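Prurkance

Home | Stations | Gallery | Notes | Contact

Gallery: the cloth station at Widdale

Prurkance is a small project on handling cloth with two robot arms. We gather examples by hand, one episode at a time, and use them to train a policy that has to do the same job without a person driving. The work is split between two sites. Widdale does the recording. Gremilwood does the training and sends back a list of what it wants more of.

The gallery follows the stations in the order they were set up. The cloth station was the second, after the block station, and it has taken up most of our time since August.

An episode starts with the cloth on the work surface and both arms in their parked positions. The operator sits outside the enclosure with a pair of leader arms, small copies of the ones inside, and moves them by hand. The arms inside follow. Joint positions, gripper openings and the camera views are written to the same file with the same clock. When the operator presses the pedal the episode closes and is given a number.

There are three tasks at present. The first is to spread a crumpled cloth flat. The second is to fold it once, long edge to long edge. The third is to pick it up and put it in the basket. Each is recorded separately, and the operator is told at the start of a block which one is wanted.
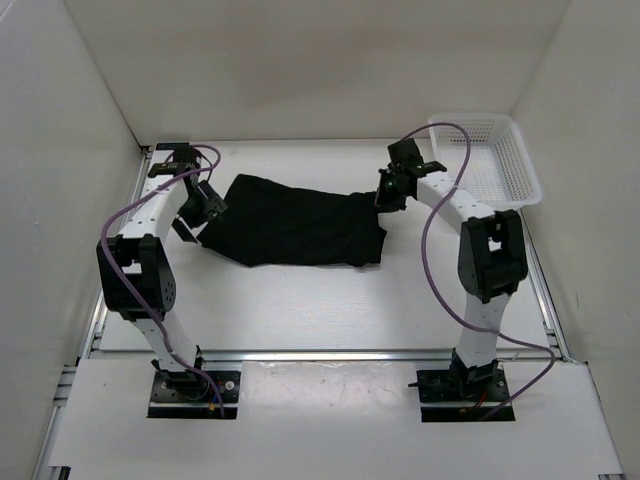
Spreading is the slowest of the three. A fold takes two or three movements once both grippers have a good hold, but a cloth that starts in a heap can need several goes at finding a corner. Our longest kept episode is 114 seconds and it is a spreading one. The fold episodes have a limit of 40 seconds, after which the recorder stops and the attempt is filed as unfinished.

We keep the unfinished ones. At first they were deleted at the end of the day, and then Gremilwood asked for them back. A slipped grip followed by a second try is useful to the training, so long as the file says where the slip happened. The operator now taps a second pedal when something goes wrong and carries on if the cloth can still be reached. If it can't, the episode is closed and the cloth is set out again.

How the cloth is set out

The starting position matters more than we expected. In the early blocks the operator laid the cloth out by hand and, without meaning to, put it in much the same place every time. The policy trained on those episodes did well in that one place and reached for empty surface when the cloth was moved a hand's width to the left.

Now the start is read off a printed card. There are 33 cards in the set. Each gives a position, a direction and a rough state: flat, one corner turned under, gathered at one end, dropped from above. The cards are shuffled before a block. The operator is asked to follow the card and then leave the cloth alone, even if it looks untidy.

The basket has its own, smaller set of cards. It is moved and turned between blocks but not between episodes. For spreading and folding it stays on the surface as well, so that the policy sees it and learns to leave it be.

Cloths

Dark cloth is harder for the cameras than pale cloth. The edges show up well enough against a white surface, but the creases inside the cloth are faint, and a fold lying on top of another layer can disappear altogether. We have tried more light from one side, which brings the creases out and also throws the shadow of the arms over the work. The present setting is a compromise and we don't touch it during a block.

Pale cloths have the opposite trouble. The creases are easy to see and the outline isn't. A patterned tea towel was the easiest thing we have tried and we have stopped using it for most blocks.

Cloths are ironed on Wednesday and not at any other time. By the following Tuesday they have picked up a fair number of creases, and we like to have both kinds in the set.

Cables

The arms are wired on the outside, and each cable needs enough slack for the wrist to turn fully both ways. Too little and the joint stops short with no fault shown on the screen. Too much and the loop drops into the working area. Before a block the operator drives both arms to their far corners and back and watches the cables the whole way. If a loop catches, it is moved and the check is done again.

Checking the files

Every episode is played back at double speed by a person who did not record it. They answer the same short set of questions each time:

Was the right task done?
Did the cloth start as the card says?
Did a hand come into view after the start?
Is any camera missing or late?
Did the grippers close on cloth, or on each other?

Files that fail on the third or fourth question are thrown away. The others get a note and go into the set. The notes are plain text, one line each, and they are read by the person choosing the training mix at Gremilwood.

The viewer we use for this is called Hứa. It was written for the block station and shows both gripper openings as a line under the video. A grip that looks sound in the picture will sometimes show up there as a gripper closing all the way with nothing in it.

What the trained policy does so far

Folding works from most of the flat starts. It does less well when a corner is turned under, where it tends to take hold of the folded edge and treat it as the real one. The basket task works if the cloth is picked up near the middle. Picked up by an end, it often hangs over the rim, and the policy then lets go and returns to its parked position as if it had finished. We are recording more of these with the operator tucking the hanging part in before release.

Spreading is not ready. It will pull at a heap and make it wider, and then stop. The next blocks are all spreading, with the gathered and dropped cards only.

Previous station: blocks
Next station: cups and trays
Back to gallery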